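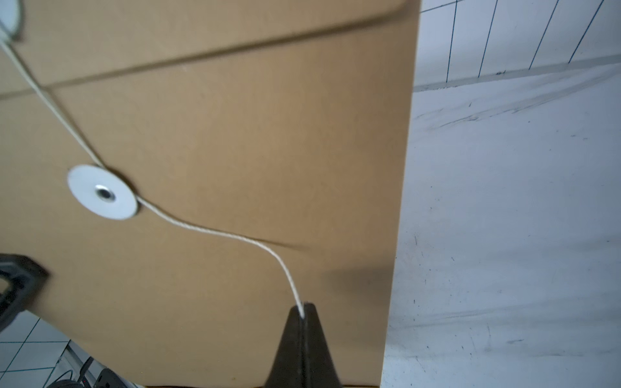

Envelope Season at the Kundbridge Robotics Club

Every year our members vote on one household chore to teach a pair of robot arms, and this year the envelope won by a mile! We meet after school at the Drodbridge Community Workshop, in the long room past the pottery kilns, and we've been at it since the first week of the fall term. There are 28 of us now, from seventh graders up to seniors, and I'm so proud of this bunch that I finally sat down to put a gallery page together.

The project is called Rerkevix. (The name came out of a hat. Several hats.) The goal is for the two arms to work a string-tie envelope: find the string, unwind it from the white buttons, lift the flap, then do the whole business in reverse. People do this without looking. For a robot it is wonderfully hard, and we have loved every frustrating minute of it.

A few favorites, with notes from me and from some of the students.

String work

String is the part everyone wants to drive. It's thin, it moves when you breathe on it, and it never lies the same way twice. The students steer the arms by hand using a pair of small leader arms, and each good run gets saved so the software can learn from it. We have 1,729 saved runs so far, and the younger kids update the total on the whiteboard in bigger and bigger numbers.

Akinyi Okoth holds the club record for the smoothest unwind. Her advice to new drivers is to pinch first and think about direction second, and to keep a little tension on the string so you always know where it is. She also hums while she drives, and now half the team does too – I can't say it hurts the success rate!

Two arms, one envelope

Sharing the work between two arms took us most of October. Early on, both drivers would go for the same corner and we'd get a polite little traffic jam over the middle of the table. Now we talk it through before every run: one arm is the holder, the other is the worker, and you call out loud when you swap.
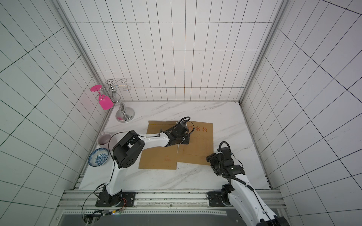
Our practice routine has three rounds, and the flap round is where teamwork really shows. One driver calls "down" when their gripper is set, and only then does the second driver move in. With the left gripper pressed onto the paper and the right one over at the lower right edge, both drivers have a job and neither is in the other's way. We leave the plate, the mug and the glass holder in the cell too, and drivers learn to plan their elbows as well as their fingertips. Zawadi Shirima wrote a one-page guide to this called "Mind Your Elbow," and it is taped up next to the door.

The tiled walls get plenty of compliments from visitors. They also give the drivers some nice straight lines to judge angles by when they're watching on a monitor.

What a run looks like from the driver's chair

A full practice run is capped at 180 seconds. That sounds generous until you've spent the first minute hunting for a string! Drivers work in pairs, with a third student keeping the log: start position, which arm led, what went wrong, what to try next. The log is my favorite thing we make. One entry from November reads, in full, "flap won. rematch after snack."

We rotate seats every few runs so that everybody gets time on the wrist cameras. Those views are a whole different sport. You lose the big picture completely and the paper fills your screen, so you learn to steer by little landmarks – a button, a fold, a bit of printing. Below, the red "deli" logo is at lower right, with the round white button up near the top and a second envelope standing behind. 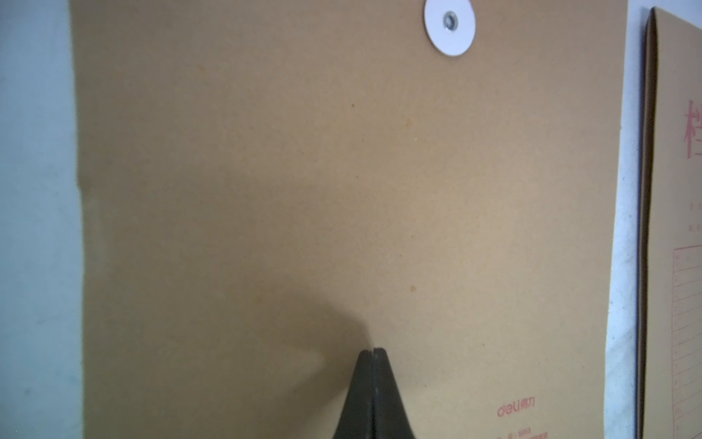 Coming up in December

We're taking Rerkevix to the Palamarchuk Student Showcase, and the team has picked a live demo over a video, which makes me nervous and very happy. Each pair of drivers will do one unwind and one flap. After that the learned version gets a turn by itself, with a student at the stop button.

Families are welcome at our open practice the week before. Doors open at 4 p.m. and you can try the leader arms yourself. Little brothers and sisters tend to be alarmingly good at it.

A huge thank-you to everyone who came to the fall bake sale. You raised $2,458 for spare motors and cables, and the first box of motors has already been opened, labeled and argued over. If you have string-tie envelopes sitting in a drawer at home, any size, we'd love to have them!

More pictures after the showcase.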